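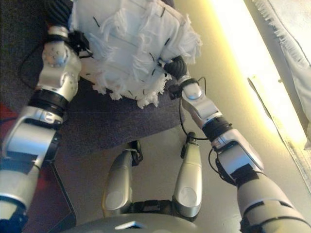
Dear all,

I am back from the open day at Vanuma and I promised to write how the cloth demonstration was. The hall was fuller than I expected and we could go near to the robots in small groups. The one I liked most works with two arms, and it held a big white shaggy cloth up between its two black grippers, one at each side, with the fringe hanging down over the dark carpet. I stayed at this station until they closed at 4 p.m.

The people there told us that the team has recorded 700 attempts with this kind of fabric, and that the long fibres are the difficult part. A smooth tea towel is much easier for them — the edge is simple to find. I also asked about the cables on the arms, as we have our own troubles with this on the Purkano bench. They change them every 200 hours, broken or not.

On 'Visit in October', the Kumarasinghe lab list wrote:
> Can somebody who goes to Vanuma please ask if
> they will show it again? We have 151 members
> now and many could not get a place. Also, does
> it run on Zivbridge or on their own software?

To the first: yes, in spring, with 60 places, and the registration will be by e-mail. To the second: Zivbridge for the arms, their own software for the grasping. I could not learn which version — the person who knows this was already gone.

I have four pages of notes and can type them if there is interest.

Best regards from the Purkano bench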